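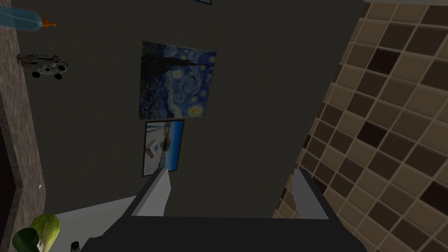
A simulated trial should be written up as strictly as a trial on hardware, Wondimu Negussie says, and in his experience it seldom is. Logs are kept for a week and overwritten. Scene files are edited in place. A pass rate goes into a report with no record of which version of the gripper model produced it.

Negussie edits the Irkemus notes, an internal set of rules for testing manipulation software before it is allowed near a physical arm. The notes began at Ondia as a checklist and are now used by the simulation group at Ranutetti as well. The current revision has 9 sections. We spoke for most of an afternoon in November, mainly on the sections that cover household tasks with sharp tools.

I asked first what counts as a trial. "A trial starts when the scene is loaded and ends when a stop condition is met," he said. "Someone resets the scene because the first grasp looked bad, and that reset doesn't get counted. We count it. If the scene was loaded, it is a trial."

The rule has a visible effect on the numbers. In one batch of 500 runs reviewed under the previous revision, 353 met all of the acceptance conditions. The team's own summary had given a higher figure, with the resets left out. Negussie does not regard this as dishonest. The summary script had been written for debugging and was later used for reporting, and the two jobs had never been separated. Section 2 now requires separate scripts.

The next subject was scene content. Irkemus requires that a share of the test scenes contain objects with no part in the task: pictures on a wall, groceries, a bottle, a toy. The objects are fixed in a manifest, and the manifest is versioned with the scene. "People ask if they can strip the kitchen down to the tool and the counter," he said. "For tuning, yes. For acceptance, no. A detector that has only seen a bare counter has not been tested on anything I care about."

He is stricter on surfaces. Patterned tile and veined stone are both on the required list, for the reason that edge detection and depth estimation tend to produce different errors on each. A result on one background may not be quoted for another. If a team has run only one, the report must name it in the first line.

Section 5 deals with blades. It came out of a long exchange with Siliņa, a test site that runs the same tasks on hardware and had been receiving software with no statement of where the blade was permitted to be. The section sets 4 requirements. The blade is modeled as a hazard volume larger than its mesh. The volume remains active when the knife is resting in a holder. Contact between a finger and the blade ends the trial and is logged as a failure, whatever the state of the task. Contact between the blade and a sharpening surface is permitted only within the declared working zone.

"The second one gets the complaints," Negussie said. "A knife in its holder feels like furniture. Planners treat it as a static obstacle and cut the corner close. Then you move to hardware and the holder is a few millimeters off."
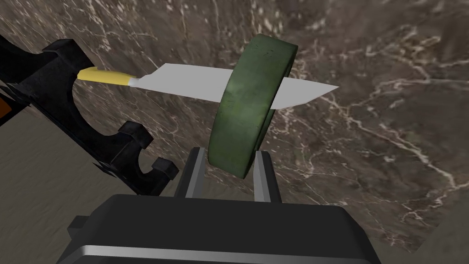
The fourth requirement took the longest to draft. Early wording allowed contact "during sharpening," which left open when sharpening began. A planner could brush the edge on the way in and have it recorded as part of the operation. The present text defines the working zone by geometry and says nothing about intent. It must be declared before the batch is run and cannot be widened afterward. A team that finds the zone too small has to declare a new one and run the batch again.

I put it to him that simulated contact is a weak basis for any of this. Simplified meshes pass through one another, friction is a guess, and a light gray polygon does not behave like steel. He agreed with most of that. "Interpenetration is its own log entry," he said. "We don't ask the team to explain it. We ask for the depth, the two bodies and the time step. If the depth is over the limit, the trial is void, and void trials are reported next to the passes and failures. They are never dropped."

Void trials may not be replaced one for one. A batch with too many is rejected whole, and the limit is set per task. He would not give a general value and thinks a general value would be misused.

On camera views the notes are brief. Each trial is stored with at least one view fixed to the gripper and one fixed to the room. Both carry the same clock. Reviewers see the stored views before they see the outcome label, and they record their own judgment first. Where the two disagree, the label stands until the contact log has been read. At Ranutetti this added enough reviewing time that the group asked for sampling. It was granted for failures and refused for passes.

The next revision is in draft. It adds a clause on handing a tool from one gripper to another, and it moves the naming rules for scene files out of an appendix and into Section 1. Comments from Siliņa on the handover clause were still outstanding when we spoke.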